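The Bendero crossing is open again, maybe

19th October

Updated twice since this morning. The newest material is at the bottom.

The first report came in while I was making breakfast. The road crossing at Bendero, closed to trucks since March, had reopened on the Gerkivia side. It was a two-line item with no name on it, and it said that "vehicles were seen moving." By the time I sat down there were four versions of it going around, and they didn't agree on who had opened the gate or for whom.

I've been following this since the spring, mostly because I lived near there until 2017 and still know people who depend on that road. If you're new to it, the short version goes like this. The two customs services stopped accepting each other's paperwork after an argument over fuel inspections. Passenger cars were let through after a few weeks. Freight was not. Drivers who were already in line either turned around and took the long way north or parked on the shoulder and waited. Some of them waited a long time.

What the ministry says

The transport ministry put out a statement shortly before noon. It says that freight traffic "has resumed in an orderly manner" and that 297 trucks had been cleared under a temporary arrangement. It doesn't say what the arrangement is, how long it lasts or what the other side agreed to. A spokesman was asked about the fuel inspections and said that technical questions would be handled by technical people.

The provincial governor gave a radio interview an hour later and used the number 287. I assumed at first that I'd heard wrong, so I listened again, and he says it twice. Ten trucks is a small difference and it could easily be a typing mistake in one office or the other. It does suggest that the two offices didn't talk to each other before talking to everyone else.

What people on the road say

Kausar Lashari has been filing from the Bendero side for the Usmani, and hers are the only reports I'd trust today. She was at the gate before it got light. According to her, trucks were let through in short batches with long gaps between them, and those carrying food and animal feed went first. Drivers with machinery or building supplies were told to wait for a second stamp, and the office that issues the stamp had not opened.

She puts the line at 400 vehicles when she arrived, and says the police gave her that number. She also talked to a driver who had crossed and been sent back because his form had the wrong date on it. He was in a better mood than I would have been.

There's one more thing in her second report that I haven't seen anywhere else. The trucks going through this morning were all headed in the same direction, out of Gerkivia. Nothing had come the other way by the time she filed. If that's still true tomorrow, then "reopened" is a generous word for it.

What I don't know

I don't know if the other customs service has signed anything. Their website had nothing on it when I checked, and the phone number for the press office rings until it disconnects.

I also don't know where the freight company Prundoder stands. They run a large share of the trucks on this route, and in the summer they said they wouldn't come back until they had the inspection rules in writing. One of the early reports said that their trucks were in the line. Lashari doesn't mention them. I wrote to the company and got an automatic reply.

Then there are the parking fees. The drivers who waited on the shoulder were charged by the day, and the governor promised in June that the money would be paid back. He wasn't asked about it today. I wish somebody had asked.

A few readers have written to say that I'm being too gloomy and should just be glad the gate is up. I am glad. My old neighbor's son drives that road and has been sleeping in his cab on and off for months. But this same crossing was declared open in the summer, and that time it lasted until the weekend.

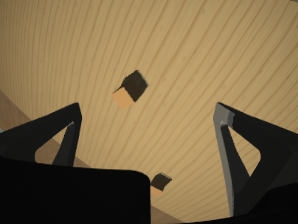
First update, afternoon

The ministry has changed the statement on its site. The number is now 287, matching the governor, and the word "resumed" has been replaced with "begun to resume." There is no note saying that the page was edited. I saved the earlier version, so if you need it for something, write to me.

Second update, evening

Lashari has a new report. The office with the second stamp opened in the middle of the afternoon and closed again at its normal hour. Some of the machinery trucks got their papers – she doesn't say how many – and the rest will try again in the morning. She saw one truck come in from the other side, which was carrying onions.

Still nothing from Prundoder. I'll check again after breakfast and put anything new in a separate post, as this one is getting long. Comments are open, but please say where you got your information if you're passing something along.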